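House rules for the two-arm table, finally written down

30 April 2023
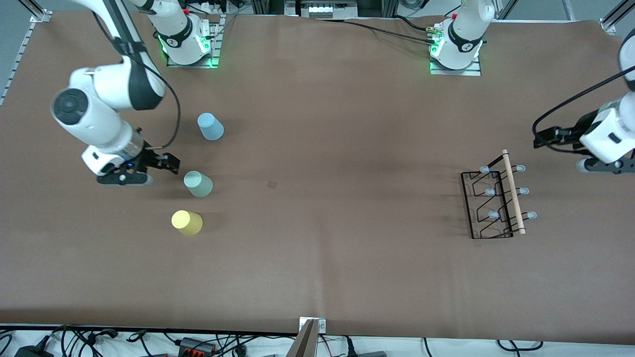 Who is allowed to reset a run once it has been stopped?

Whoever stopped it. If that person has gone home, the run is dead and you start a new one with a new number. You don't pick up somebody else's stop.

OK so. That was the rule we argued about longest, which is why it goes first. Rest of this is me typing fast before I head out, will tidy it later (probably won't).

Background for those outside Lotville: we had rules before. They lived in three places. A sheet taped to the door, a long email, and whatever the last person told you. The sheet was from the old single-arm setup and half of it made no sense with two. Somebody new started and asked me which one counted and I didn't have a good answer. Bad feeling. So, one list, 14 rules, one page. Not going to paste all 14, some are just about where the keys go. The ones people fight over:

Hands. No hands over the table while either arm is enabled. EITHER. This gets broken more than anything else, always the same way: the left one is busy, the right one is parked, a cup is lying on its side, you think I'll just fix that. Parked is not disabled. Pause both, say it out loud, wait for whoever is at the controls to say it back, then reach. It feels silly for the first week. Do it anyway.

Saying it back. Borrowed from climbing more or less. "Reaching." "Paused, reach." "Clear." "Clear." Nodding doesn't count, headphones definitly don't count.

Speed. Anything new runs at 10 percent the first time through, start to finish. New task, new object, new script, new version of an old script. People hate this one. A cup task at 10 percent is like watching paint. But I've seen an arm go for a pose that was fine on screen and very not fine next to a mounting plate, and slow is when you want to learn that.

Stop button. One person has it within reach and has no other job. Not filming, not on the phone, not eating. Swap every 40 minutes. We tried longer and attention just goes, mine too.

Objects. Light stuff only unless it's been signed off. Plastic cups yes. Glass no, ceramic no, I don't care that a mug rack is meant for mugs. If it would leave pieces, it needs a sign-off and the good gloves and somebody who has done it before.

Cables. Before each session run your eyes down every cable that moves with an arm. Looking for a loop that's gotten bigger, or one that's sitting where the wrist wants to be. Floor cables are their own rule: nothing across the bit where people walk. We are not great at this one. Working on it.

Table cover. Paper stays on, flat. Change it when it tears or starts to ride up. A crease is fine. Don't tape it wherever you feel like, the tape edge lifts and then a finger catches it.

The log. Every stop gets a line. Every one, even the dumb ones, even "I sneezed and hit it". We went back through the old log in the winter and there were 294 lines, and the useful ones were mostly the ones somebody had nearly not bothered to write. Time, which arm, what it was doing, what you did. Four things. If you write "weird behavior" I will come find you.

Where did these come from? Partly the manual, which you should read, the safety section is short. Partly Fedwood, who do a lot more of this than us and were nice enough to let me sit in on their morning check. The say-it-back thing is theirs. Unico's list was the other one I looked at and it's very thorough but it's 40 pages, and I don't beleive anyone standing at a table has 40 pages in their head.

Also, a house list doesn't replace a risk assessment. Ours got redone when the second arm went in. Two arms sharing a space is a different job from one arm twice. If your paperwork still says "the robot", singular, go look at it.

Still open: whether visitors can stand inside the line if everything's powered down. I say no, simpler. Others say I'm being a pain. Also whether the Ngubane bench should follow the same list or get its own, their setup is different enough that the objects rule doesn't really fit. Going over both in May.

Comments are on. If your place does the reset rule differently I want to hear how, especially with shifts.

Recent posts
Labeling both ends of a cable, a plea
Notes from the Fedwood morning check
What goes in a stop log
Moving the Lotville bench, part 2
Moving the Lotville bench, part 1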